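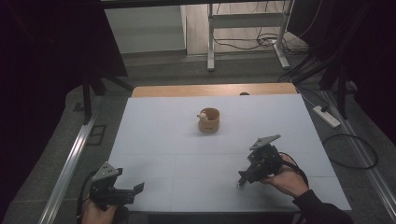 A small cup on the white board, with both hand-held grippers close by.

Chores by Machine – a Kimero gallery
Jul 16, 2023

Can a machine clear up after breakfast yet? Kimero has been following that question for 2 years, mostly at kitchen tables and at the back of shops. The short answer is still no, with a few exceptions. This page covers cups and floors, two jobs that come up in nearly every letter we get from readers.

Cups are further along than most people think. A straight-sided cup standing upright on a plain surface is a fair first test. Put the same cup in a full sink and the results drop off quickly. Widel, the café in Kanau that lets us try things after closing, would want 1000 cups moved without a breakage before it trusted a machine near the shelves. We think that is a reasonable number to ask for.

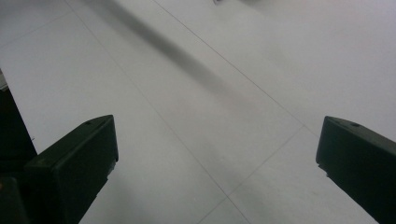

Floors are where household machines have done best, as long as the job is vacuuming. Picking things up first is another matter. Someone still has to collect the socks, the pen lids and the dropped spoon before the vacuum goes out. Large pale tiles with thin grout lines, like these, are kinder than a rug, and the two fingers have plenty of bare floor between them. A coin lying flat on a hard tile would be a much tougher ask. People slide it to an edge or use a fingernail, and flat, squared-off tips have neither trick to fall back on.

At home, we would pay for help with floors now and wait on the dishes. For shops the order may be the other way round, as the same few items get handled all day. Ung readers who run a small counter have told us wiping down takes around 30 minutes a night, and that is the colour of job they would hand over first – dull, regular and close to the till.

The August gallery will be on folding towels.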